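Torkutgate Training Centre
Robot Teaching Guide 4: Recording a demonstration of the hard drive task
Last revised 7th November
Approved by Dwynwen Phillips

Purpose of this guide

This guide sets out how an operator shows the robot the hard drive task at the Torkutgate computer recovery cell. It covers the two methods in use at the centre: hand guiding, in which the operator moves the arm directly, and remote control, in which the operator moves the arm from the desk with the hand controller. It applies to all staff and students who record demonstrations for the Pridside program.

Operators must have completed Guides 1 to 3 and been signed off by Nest Voyle or Siriporn Ongart before recording on their own. Visitors may watch a session but may not record.

What the robot is being shown

The Pridside program deals with office desktop computers at the end of their working life. The hard drives must come out before the cases go to the metal recycler. In the models we receive most often, the drive sits in a coloured plastic caddy which is released by a latch and then slid from the drive cage. The full task has five stages:

Approach the drive bay.
Release the latch.
Draw the caddy out of the cage.
Carry the caddy clear of the case.
Set the caddy down and let go.

Each demonstration is one complete run through the five stages. Partial runs are recorded only when the session sheet asks for them, and they are stored under a different task name. Please do not join two partial runs to make a complete one.

Before you begin

Allow twenty minutes for set-up. The following steps should be done in the order given.

1. Read the session sheet. It states the computer model, the method, the number of demonstrations wanted and the starting positions to be used.

2. Check the case. It should be open, steady under light pressure and free of loose screws. Move any cable that crosses the path of the caddy, unless the session sheet calls for cables to be left as found. A number of sessions do call for this, as the robot will meet a good many untidy machines.

3. Test the emergency stop. Press it, confirm that the arm will not move, release it and reset the controller. Record the test on the session sheet. No session starts without this entry.

4. Inspect the gripper. Check the finger plates for play and the screws for looseness. If a screw has worked loose, tighten it with the hex key and run the gripper through three full open and close cycles.

5. Clean the wrist camera lens with the cloth provided. Paper towel scratches the cover and must not be used.

6. Set the blinds and the overhead lights as stated on the session sheet. Changes in daylight during a session are acceptable and should be noted, but the lights should not be switched partway through a demonstration.

7. Open the recording software, Nemuletti, and choose the Chettiar profile. Enter your initials, the computer model and the method. The software will refuse to record if any of these fields is blank.

Checking the wrist camera view

The robot learns a large part of the task from what the wrist camera sees, so the operator needs to be familiar with that view. It differs a great deal from what one sees standing beside the bench. The camera tilts and turns with the arm, and the horizon is seldom level. The gripper takes up part of the view at all times. New operators are asked to spend ten minutes moving the arm over the work with their eyes on the monitor only.

At each starting position, confirm that the live picture is sharp and that the gripper is in view. The part being worked on should also be in view, though it does not need to be in the centre. A demonstration in which the drive hardware passes out of sight for a moment is still usable. One in which it is hidden throughout the latch stage is not.

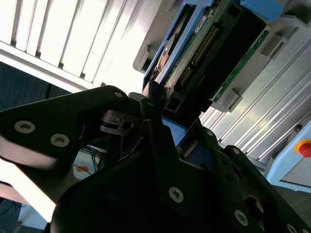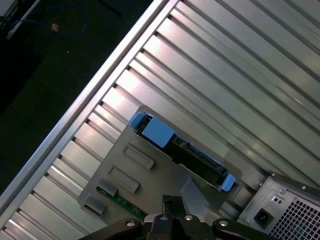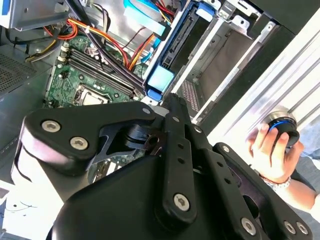

Wrist camera views recorded at the Torkutgate cell.

Glare is the most common fault in this view. Bare metal reflects the overhead lights strongly at some angles, and the exposure then drops so far that dark parts lose their detail. Turn the wrist a few degrees before changing the camera settings. If the picture is still poor, call Siriporn Ongart, who keeps the exposure settings for each starting position. Operators should not alter the exposure themselves, as the change carries over into the next session without warning.

Method A: Hand guiding

Hand guiding suits the latch and withdrawal stages, where the force needed is small and changes quickly. You will feel resistance in the arm well before anything shows on the monitor.

1. Place the arm in the starting position named on the session sheet. Use the stored position and wait for the ready tone.

2. Switch the arm to free movement. Keep one hand on the arm as you do so. It should hold its own weight. If it sinks, switch back at once and check the tool weight entry in the controller.

3. Take hold of the arm above the wrist. Do not hold the gripper fingers or the camera bracket.

4. Start the recording with the foot pedal and wait for two seconds before moving. This gives a clean first stretch of data at rest.

5. Bring the gripper to the latch at a slow, even pace. Small corrections are welcome. The robot benefits from seeing an operator drift slightly off line and come back, and a demonstration should not be thrown out on that account.

6. Close the gripper with the thumb button. Wait for the force reading to settle before you release the latch.

7. Draw the caddy out along the line of the cage. If it binds, ease it back a short way and try again. Do not twist it. Binding and easing back should be left in the recording.

8. Carry the caddy to the set-down point, lower it until it is supported, open the gripper and lift clear.

9. Hold still for two seconds and stop the recording with the foot pedal.

Operators tend to tire after half an hour of hand guiding, and tired operators push harder than they think they do. Take a break of at least five minutes between blocks of ten demonstrations.

Method B: Remote control

Remote control is slower and takes more practice. Its advantage is that the operator's arms and body stay out of the way, and the recorded movement is made by the robot's own motors from beginning to end. It is the required method for carrying and set-down work, and for any session in which the case is left cluttered.

1. Take the operator's seat and adjust the monitor so that both the wrist view and the bench view can be seen without turning the head.

2. Confirm with your partner, by voice, that the cell is ready. Remote sessions are always run by two people. The partner stays within reach of the emergency stop and resets the work between demonstrations, with the arm paused.

3. Hold the hand controller in a relaxed position and press the link button. The arm follows your hand only while this button is held. Releasing it lets you move your hand back to a comfortable position without moving the arm.

4. Set the movement scale. Use full scale for the approach and quarter scale within a hand's width of the caddy. The change of scale is logged by Nemuletti and does not need to be written down.

5. Carry out the five stages as described for Method A. Use the wrist view to line up on the latch and the bench view to judge height - the wrist view alone is a poor guide to how far the fingers are above the work.

6. If the arm stops with a force warning, do not press on. Release the link button, call out to your partner, and back away in the direction you came from. Mark the demonstration as interrupted.

Most people find that the first dozen attempts go badly. This is expected, and those attempts should be saved under the practice name and left out of the task set.

Marking the demonstration

After each recording the software asks for one of three marks.

Good: all five stages were completed, with or without small corrections.

Recovered: something went wrong, such as a slipped grip, and the operator put it right within the same recording.

Failed: the task was not completed.

Mark what took place and keep all three kinds. Failed demonstrations are used to teach the robot when to stop and ask for help. In the last full count, the drive task set held 373 recordings marked Good and 94 marked Recovered. The program would like more of the second kind, and operators who save an awkward grip should not feel any need to record the run again.

Free text notes are optional. When used, they should be short and plain, for example "latch stiff" or "caddy touched cage on the way out".

Common faults

The arm jumps when the link button is pressed. The hand controller was moving at the moment of linking. Hold it still for a full second first.

The caddy slips from the fingers. Check the finger plates for dust or grease. If they are clean, the grip is probably too near the end of the caddy.

The recording has no force data. The Chettiar profile was not chosen, or it was chosen after the software had started. Close the software, open it again and repeat step 7 of the set-up.

The picture freezes but the arm continues to respond. Stop at once. Do not finish the demonstration from memory. Report the fault under code 191 and wait for the camera to be restarted by technical staff.

The latch breaks. Stop the recording, mark it Failed and remove the broken pieces by hand with the arm paused. Spare caddies are in the tray under the bench, and each one taken should be entered on the parts list.

Ending the session

Return the arm to its rest position and pause it. Copy the recordings to the shared store and wait for the check to finish before shutting down the software. Drives removed during the session go into the locked cabinet, and the cabinet log must be signed by both people present. Drives are not to be left on the bench overnight under any circumstances, including those already wiped.

Completed session sheets go to Tegwen Meredith. Sheets without an emergency stop entry will be returned, and the recordings from that session will be held back until the matter is settled. Sessions booked for December should be arranged with Mali Prothero at the cell desk, extension 2631. The cell will be closed for two days that month for a change of arm cables, and the dates will be posted on the door.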